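Practicing a Running Suture on a Bench Pad
Posted by Ieuan Bellis, 22 September 2021

This page covers one exercise: placing and tying off a short running suture on a practice surface, working with instruments instead of fingers. It assumes you can already tie a square knot by hand and that you have used a grasper before. If you haven't, spend a week on knots first and come back.

Allow 80 minutes the first time you do the whole thing. It gets shorter quickly.

What you need

One practice pad. We use the Mallby pad, the pale one with the textured face. Any tissue-like pad will do as long as it can be raised into a fold and will hold a stitch without tearing.

Black suture thread with a curved needle. Black is much easier to follow against a pale surface than violet or undyed. Cut it to 14 centimeters for this exercise. Longer lengths tangle, and shorter ones leave you nothing to tie with at the end.

Two instruments, one for each hand. Check the jaws before you start. They should close fully and open again without sticking.

A base to hold the pad still. The Skaltby tray with the raised rim is fine. So is a baking sheet with a strip of non-slip shelf liner in it.

A lamp that can be moved.

A sharps container. Bent needles go in there and so do the good ones when you are finished with them.

Setting up the pad

1. Wipe the pad with a damp cloth and let it dry. Old pads collect lint and crumbs of their own surface, and small specks are easy to mistake for needle holes.

2. Fasten the pad at all four corners. If you only fasten two, it walks toward you as you pull.

3. Push the far edge in by a finger's width so that a soft ridge comes up. You want a rounded fold with a flatter area beside it. The stitches go on the flatter side. The ridge is there to give you a slope to work against, and to block part of your view, as happens in practice.

4. Set the lamp low and to one side. Light from straight overhead flattens everything. With the lamp low, the fold throws a shadow and you can judge depth from it. Turn the lamp if the metal of the jaws glares back at you.

5. Mark your entry and exit points with a fine pen if this is one of your first attempts. Leave the marks off later on.

Placing the stitches

6. Hold the needle two thirds of the way back from its point. Closer to the point and it will not travel far enough. Closer to the thread and it will bend.

7. Enter the pad with the needle upright to the surface. Turn your wrist and let the curve of the needle carry it through. Do not push forward.

8. When the point comes out, take it with the other instrument and finish the turn. Leave a tail of 38 millimeters on the entry side.

9. Move along and repeat. Four or five stitches are plenty for one pass. Keep the spacing even and the tension light. The thread should lie flat on the pad without pulling it into puckers.

10. Stop after each stitch and look at where the thread is. Most tangles begin as a small turn in the slack that was there two stitches ago.

Picking up the thread

This is the part people rush. When thread is slack it forms small loops near the instrument, and a loop will catch on whatever is closest to it. The hinge is the usual place, or a screw head.

11. Bring the jaws in low, almost flat to the surface, from the side. Coming straight down on the thread pins it against the pad and you will pick up a pinch of pad with it.

12. Open the jaws only as wide as you need. Follow the thread with your eye down to its lower end before you close. If there is a loop near the jaws, decide whether you want one side of it or both.

13. Close gently. Lift a little and wait. If the surface lifts too, let go and try again.

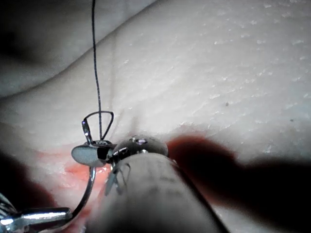 Tying off

14. Leave the last stitch slack so it makes a loop you can tie with. Lay the instrument over the thread, parallel to the line of stitches.

15. Wrap the thread twice around the closed jaws. Keep the wraps near the tip. If they slide back over the hinge they are hard to get off again.

16. Reach through with the jaws, take the far strand, and draw it back through the wraps. Pull the two ends apart evenly, low and level with the pad. Pulling upward lifts the knot and it locks before it is seated.

17. Add two single throws, changing direction each time.

18. Trim the ends. Leave enough that you can inspect the knot afterward.

Common problems

The thread frays. Usually it has been gripped too many times in the same place, or the jaws have a rough edge. Grip only parts that will be cut off.

The thread will not come free of the instrument. Do not tug. Open the jaws, back the instrument up the way it came, and use the other hand to hold the thread where it enters the pad.

The surface flakes or cracks. Pads dry out. Fine cracking does not matter for this exercise, but once stitches start tearing through, turn the pad over or replace it. The MacAulay pads are thicker and can be used on both sides.

The knot slips. Check that your throws alternate. Two in the same direction make a granny knot.

You lose sight of the needle. Stop moving both hands. Look first, then move one.

Keeping a record

Write down the time and the number of stitches for each pass, and whether the knot held. I use a Fikis pocket notebook and give each pass one line. My own log stood at 1273 passes when I last added it up, and the early pages are not good.

Do three passes in a sitting, then rest your hands. A second page, on interrupted stitches across the top of the fold, will go up in October.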